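Informe de avance: célula de vaciado de cajas, banco Salian
Segundo periodo de la ayuda, hasta mayo
Preparado por Nataša Stoyanova, responsable de la célula
Para: Onudbridge, seguimiento de proyectos

Resumen para quien sólo lea el primer apartado

La célula funciona. No funciona siempre, ni tan deprisa como prometía la memoria que ustedes financiaron, pero funciona lo bastante como para que las averías sean ya interesantes. En el informe anterior el apartado de incidencias ocupaba más que el de resultados. En éste van empatados y lo considero un éxito de gestión.

El trabajo del periodo se ha concentrado en tres frentes: la sujeción de las cajas, el cableado de la muñeca y la rutina de mantenimiento. Ninguno figuraba como hito. Los tres nos estaban costando más horas que los hitos.

1. Sujeción de las cajas

Recordarán que el plan de trabajo daba por supuesto que una caja metálica colocada sobre una mesa se queda donde se la pone. Es una hipótesis razonable hasta que una pinza empuja una pieza contra la pared, el controlador interpreta que aún le quedan unos milímetros y la caja emprende viaje. Las trayectorias se calculan respecto a la caja, de modo que cada desplazamiento nos obligaba a recalibrar, y recalibrar lleva media mañana si se hace bien y una mañana entera si se hace deprisa.

Weltetti nos presupuestó un utillaje mecanizado a medida, muy bonito, con plazo de entrega posterior al final del proyecto. Hemos optado por un sargento de barra. Sujeta contra la esquina y se aprieta a mano antes de cada sesión. Desde que lo usamos, la caja no se ha movido lo suficiente como para hacer saltar la comprobación de posición. El presupuesto de Weltetti sigue abierto por si a alguien de Onudbridge le sobra partida de inversiones.

El inconveniente es que el apriete depende de quién apriete. Hemos escrito una instrucción de cuatro líneas. La primera versión tenía dos páginas y no la leyó ni su autora.

2. Piezas y programa de pruebas

Las pruebas siguen haciéndose con barras rojas y bloques verdes, que para quienes financian el proyecto pueden tener aspecto de juego infantil y para nosotros son el juego de referencia. Las barras sirven para comprobar que la pinza elige bien el ángulo de giro. Los bloques, más cortos, sirven para comprobar que no intenta agarrar dos cosas a la vez, vicio del que se ha corregido en buena medida.

En el periodo se han ejecutado 1175 ciclos de recogida. De ellos, 123 terminaron en parada o en reintento. Hemos clasificado los fallos por causa, y el reparto es menos halagador para el equipo humano que para el robot: la causa más frecuente es una calibración caducada que alguien dio por buena.

La segunda causa son las piezas apoyadas contra la pared de la caja. El dedo de la pinza necesita sitio entre la pieza y la chapa, y cuando no lo hay tiene dos opciones: renunciar o rascar. Durante el periodo anterior rascaba. Ahora renuncia, lo anota y pasa a la siguiente, y volvemos a intentarlo cuando las demás han salido. Esto ha bajado el número de paradas y ha subido el tiempo de vaciado, y en la memoria final habrá que decidir cuál de las dos cifras ponemos en la portada.
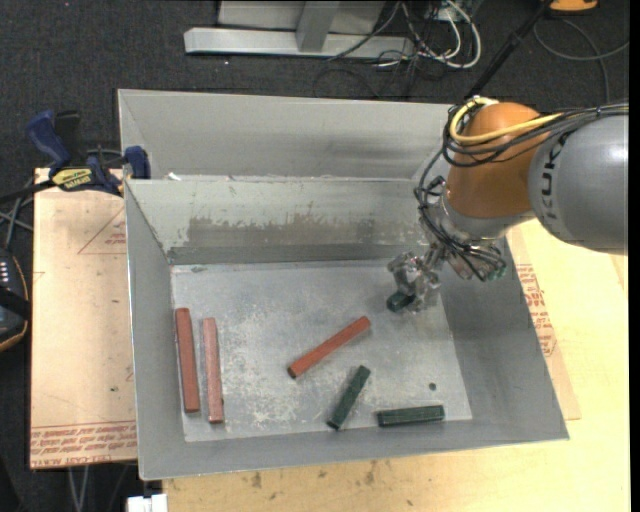 Queda pendiente el problema del fondo de la caja. La visión trabaja peor sobre chapa arañada que sobre chapa nueva, y la nuestra dejó de ser nueva hace tiempo. Una raspadura clara puede parecer el borde de una pieza, y una mancha puede parecer una pieza entera para un programa con imaginación. Hemos valorado pintar el interior, forrarlo o comprar cajas nuevas. Mi propuesta es no hacer nada de eso. Las cajas de una planta real estarán tan castigadas como éstas o peor, y si el sistema sólo sabe vaciar cajas limpias conviene averiguarlo mientras todavía hay subvención.

Lo que sí hemos hecho es endurecer el filtro. Una detección sin altura suficiente sobre el fondo se descarta. A cambio, perdemos de vez en cuando alguna pieza tumbada de verdad, que se queda ahí hasta que la segunda pasada la encuentra.

3. Cableado de la muñeca

Aquí llega la parte del informe que menos luce y más ha costado. El brazo KUKA no ha dado un solo problema propio en todo el periodo. Todo lo que le hemos colgado encima, sí.

Los cables de la pinza recorren la muñeca por fuera. En las posturas habituales van holgados. En dos o tres posturas de las menos habituales, que el planificador encuentra con un talento que ya quisiera para otras cosas, los hilos finos se tensan y el conector sufre. Primero aparecieron pérdidas de señal de menos de un segundo, de esas que desaparecen en cuanto se acerca un técnico. Cambiamos el conector. Siguieron. Cambiamos la fuente. Siguieron. Al final movimos la muñeca a mano con el medidor puesto, eje por eje, y el fallo salió a la primera en un extremo del giro.

Medidas tomadas:
Límite de giro del último eje reducido por programa, con margen a ambos lados.
Holgura añadida en el tramo que salta sobre la articulación.
Revisión visual de los cables finos antes de cada sesión, con el brazo en reposo.
Un conector de repuesto en el cajón de la célula — en el cajón de la célula, y no en el despacho de quien lo encargó.

Reconozco que el conjunto sigue teniendo un aspecto más botánico que industrial. La solución correcta es una conducción guiada a lo largo del brazo. Cindalport nos ha enviado una propuesta compatible y cabe en la partida de material fungible si se la mira con cariño. Solicito permiso para mirarla así.

4. Rutina de mantenimiento

Hasta este periodo la célula se mantenía por el procedimiento de esperar. Ahora hay una hoja. Se rellena al empezar y al terminar, tiene 7 casillas y un espacio para observaciones que en las primeras semanas se usó sobre todo para protestar por la hoja.

Al empezar se comprueban el apriete de la sujeción, el estado de los dedos de la pinza, los cables, la posición de referencia y la parada de emergencia. Al terminar, se limpian los dedos y se retiran las piezas. Cada 200 ciclos se añade una verificación de calibración completa, que antes se hacía cuando los resultados empezaban a dar vergüenza.

Los dedos merecen un comentario. Son un consumible, aunque en la memoria original figuren como equipamiento. El polvo de las piezas se les adhiere, pierden agarre y las barras empiezan a girar durante el levantamiento. Una limpieza con paño húmedo lo corrige casi siempre. Cuando no lo corrige, se cambian los dos a la vez: probamos a cambiar sólo uno y obtuvimos una pinza con opiniones distintas a cada lado.

5. Desviaciones

El hito de funcionamiento sin supervisión se retrasa. La célula puede trabajar sola durante una sesión, pero todavía no me atrevo a escribir que pueda hacerlo durante un turno, y prefiero que el retraso lo lean aquí a que lo descubran en la visita. El motivo principal son las piezas pegadas a la pared. El secundario es el cableado, que debería quedar resuelto con la conducción de Cindalport.

El gasto va por debajo de lo previsto en equipamiento y por encima en horas. Un sargento sale muy barato y encontrar un falso contacto, muy caro. La suma de ambas líneas se mantiene dentro de lo aprobado, y adjunto la tabla en el formato de la plantilla nueva, que como saben no admite decimales ni, al parecer, la letra eñe.

La mesa de la célula continúa siendo la misma mesa de madera. Me consta que en la última reunión se preguntó por ella. Aguanta la carga, no vibra a la velocidad a la que trabajamos y las manchas no afectan a la repetibilidad. Si para la visita se desea una superficie más presentable, agradecería saberlo con tiempo, pues cambiarla implica recalibrar todo lo demás.

6. Trabajo previsto para el próximo periodo

Montar la conducción de cables, si se autoriza, y retirar después el límite de giro para comprobar si aún hace falta. Escribir una maniobra que separe de la pared las piezas apoyadas antes de intentar cogerlas: hay un primer borrador que en simulación las aparta con delicadeza y que en la célula aún no se ha probado. Mezclar piezas nuevas con las actuales. Formar a una segunda persona en la calibración, de modo que mis vacaciones dejen de constar como riesgo en la matriz del proyecto.

Para la visita de seguimiento propongo que vengan a primera hora, a las nueve, y asistan al arranque completo con la hoja en la mano. Es menos vistoso que ver el robot ya en marcha, pero es donde se nos ha ido el dinero.

Quedo a la espera de respuesta sobre la partida de fungible y sobre la mesa.

Nataša Stoyanova
Banco Salian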